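Getting Started with the Rondura Practice Package
Setup guide for teaching staff and first-time operators

The Rondura practice package is a simulation product supplied by Hurkmont for institutions that teach robot handling. It allows an operator to rehearse grasping tasks on a simulated robot before any time is booked on physical equipment. This guide covers installation, the first session, and the egg exercise, which most departments use as the opening assignment. Readers who only need the license terms should consult the order form supplied with the package.

Before you begin

Confirm that the workstation meets the requirements printed on the order form. The package runs from a single folder and does not need an administrator account, although the first launch must be made with a network connection so that the license can be checked. Allow roughly 20 minutes for the initial copy.

Each seat license covers one workstation. Departments that hold more than one seat should install the package separately on each machine. Shared network folders are not supported in the current version.

Step 1. Install the package

Copy the Rondura folder to a local drive. Open the launcher and enter the license key when prompted. The launcher will ask for a storage location for session records. Choose a location with regular backups if the records will be used for assessment.

If the launcher closes without a message, delete the file named settings in the main folder and start again. Keys are not lost when this file is removed.

Step 2. Choose a control method

Two methods are provided. Keyboard control is included in every license. The Telgate hand controller is sold separately and connects by cable. Hurkmont recommends the hand controller for courses longer than a few sessions, as operators generally find small wrist movements easier with it. Keyboard control is adequate for the exercises in this guide.

Select the method under Input, then run the short calibration. Repeat the calibration whenever a different operator takes over the seat.

Step 3. Learn the wrist view

The wrist view shows the work from the end of the robot arm. New operators should spend their first session in this view alone. Open the gripper fully and move the arm slowly over the bare surface, keeping the fingers at the bottom of the display. Watch how the shading on the surface changes as the arm travels – it is a useful guide to height once the operator has learned to read it.

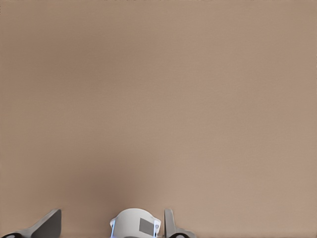

Can the wrist view be used together with the other views?
The package displays up to 3 views side by side. On a slower workstation, close the views that are not needed, as each one adds to the load on the graphics card.

Practice the following until each can be done without looking down at the controls:

Move left and right at a constant height.
Lower the gripper, stop, and raise it again.
Turn the wrist a quarter turn and return it.
Open and close the fingers at slow speed.

Speed is set with the slider under Motion. Leave it at 2 for the first session. Higher settings are intended for operators who have completed the whole of Part One.

Step 4. Load the egg exercise

Open the Exercises menu and select Egg and Plate. The exercise asks the operator to work with a single egg and a plate on a tabletop. It was chosen as the opening assignment for its plain layout and because an oval object punishes a careless approach. An operator who closes the fingers off center will usually push the egg away before gripping it.

Begin by studying the egg from close range. Note the direction of its long axis and plan to close the fingers across the shorter width. The raised rim of the plate also matters, particularly when the gripper comes in at a low angle.
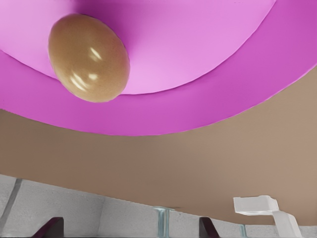
How many attempts should an operator make in one session?
Most courses allow 5 recorded attempts, followed by a break. Unrecorded practice is unlimited, and the instructor may change the number of recorded attempts under Course Settings.

When ready, press Record and carry out the approach. Bring the gripper above the egg, align the wrist, lower it slowly, and close the fingers at the lowest speed. Press Stop at the end of the attempt. A recording that is left running will be saved with the idle time included, and this will lower the timing score.

Step 5. Review and export

Session records appear under Review. Each record may be replayed at reduced speed, and the instructor can attach a written comment at any point. To export, select the records required and choose Save As. The Pillay reporting add-on, available under a separate license, combines the records of a whole class into one summary sheet. Without the add-on, records must be exported one operator at a time.

Renewals and support

Licenses are renewed each October. A lapsed license does not delete stored records, but new sessions cannot be recorded until the renewal is complete. Requests for support should be sent through the form in the launcher, with the seat number and the version shown on the opening screen. Institutions considering a larger order may ask for a trial seat, which includes all of the exercises in Part One and the full Review function – export is disabled during the trial.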